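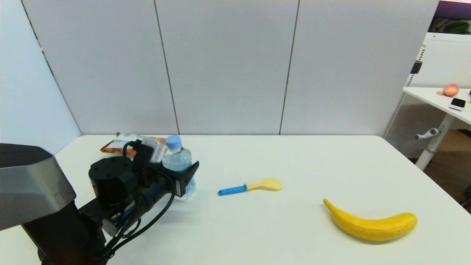 Kleinkram auf weißem Tisch

Im August habe ich endlich die Kaufladenkiste durchgesehen (die aus Fombridge, falls sich jemand erinnert!). Die Wasserflasche mit dem hellblauen Deckel und die Snacktüte sind aber echt, die gehören nicht zum Spielzeug.

Banane und Löffel

Mein Liebling bleibt die gelbe Banane, so schön knubbelig, und dazu der Löffel mit dem blauen Griff. Am Freitag kommen beide 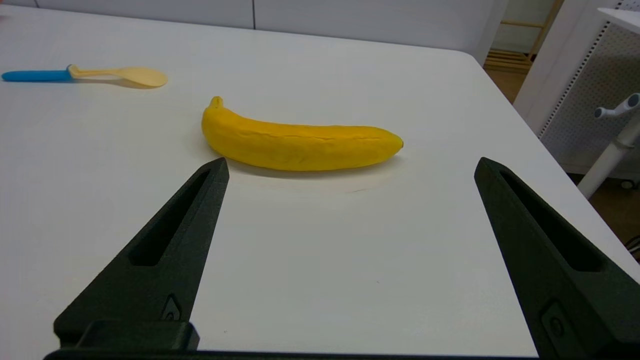 wieder in die Kiste, und dann ist der Rest vom Obst dran – sechs Teile fehlen mir noch, ich suche weiter!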